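Shape sorters and stacking blocks – gallery
Posted 04/01/2021
Filed under: Sorting and stacking

The sorting page was the most visited part of the Jondham toy library site last year, with 912 visits, so it has been given a gallery of its own. The old page had grown too long and the pictures were hard to find among the loan notes.

Shape sorters are kept under number 249 in the catalogue. That number covers the flat foam boards and their blocks, as well as the little stands that go with them. The wooden posting boxes are listed separately under Demovik, after the shelf they came from, and are not shown on this page.

A flat board is a different sort of puzzle from a posting box. With a box the child can shake it, turn it over and hear the block drop. With a board everything stays in view on the table, and the work is all in turning the block until its sides agree with the sides of the hole. Round blocks are the easiest, as they go in whichever way they are turned. Squares come next. The cross takes longest, and most children leave it until the end or hand it to somebody else.

Click on any picture for the larger version.

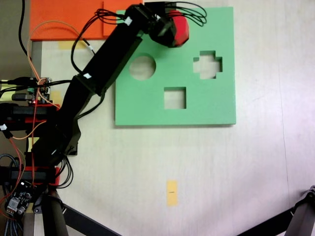 Green board with the round, square and cross-shaped holes in view, and a red faceted block just above its top edge.
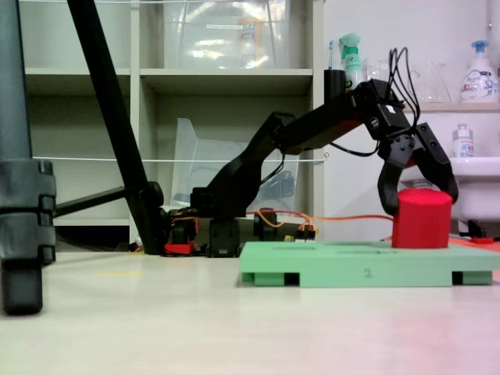 Red cylinder on the light-green stand marked 2.
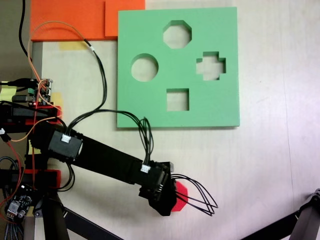
The green foam board with circle, octagon, cross and square. Two orange pieces lie behind it, and the red block is the octagonal one.

Carrasco wrote in to say that the octagon ought to be introduced after the square and before the cross, and that offering it alongside the circle only leads to one being pushed at the other's hole. At that playgroup the two are kept in separate bags for the first few weeks, and the children are given the circle and the square by themselves until they are tired of them. The same message asked whether foam boards wear at the corners. They do, a little, and the cross goes first – the inside corners are thin and get pressed hard by blocks put in at a slant.

Notes on borrowing

Boards and blocks go out together in a flat bag. Please check the blocks against the card in the bag before bringing it back. A missing block can be replaced, but the new one has to be ordered from Fladergate and the last order took 23 days to arrive.

Foam should be wiped with a damp cloth and left flat to dry. Do not put it on a radiator or stand it on edge behind furniture, as it takes on a bend and the blocks will then stick. Stands can be washed in the sink with ordinary washing-up liquid.

Loans are for the usual period and may be renewed once, unless another family has asked for the set. Sets due back over the holiday can be returned until the end of January without a charge.

More galleries: Posting boxes – Threading and lacing – Jigsaws with knobs – Building bricks

Back to the catalogue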